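Uvelville Bottles – read me first
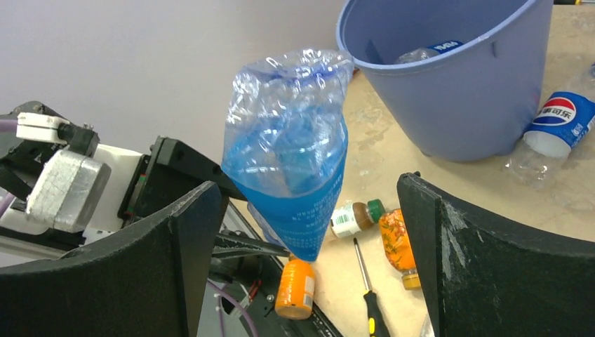

Hello, and thanks for picking up the Uvelville set. I started it because I got fed up with sorting the recycling at home and never knowing what to do with the squashed ones. A fresh bottle is easy to spot. One that's been sat on, wrung out and shoved to the bottom of a bag is another matter, and those are the ones I wanted (my kitchen was full of them for months!).

What's in it

613 pictures in 7 folders. The folders go by the state of the plastic, so crumpled, flattened, twisted and so on, and the last one is called "odds" for things I couldn't place. Clear and coloured plastic are mixed together all the way through. I did try splitting them by colour, but so many bottles are part clear and part coloured that I gave up after an evening of dithering.

Where the bottles came from

Mostly Gollstead, where I live, plus a few bags from Atstead when I was over there in October. I rinsed everything and took the lids off if they'd come. Some wouldn't.

Labels

Each picture has one line in labels.csv: file name, folder, main colour, and a notes column that I filled in when I felt like it. 498 of them have a note. Please don't read anything into a blank one – I was probably making tea. "Blue" covers everything from pale to very bright, sorry.

Things to watch for

Shiny plastic throws white glints all over the place, and they can look a lot like folds. Small print on the bottles is often too blurry to read, so this is no good for reading labels. There are 6 pictures in "odds" that also turn up in "crumpled", and I'll sort that out in the next version.

Using it

Do what you like with it, just mention Uvelville somewhere. If you've used the older Pomare set, the columns are in the same order, but the folder names have changed.

Last updated Sun 1 July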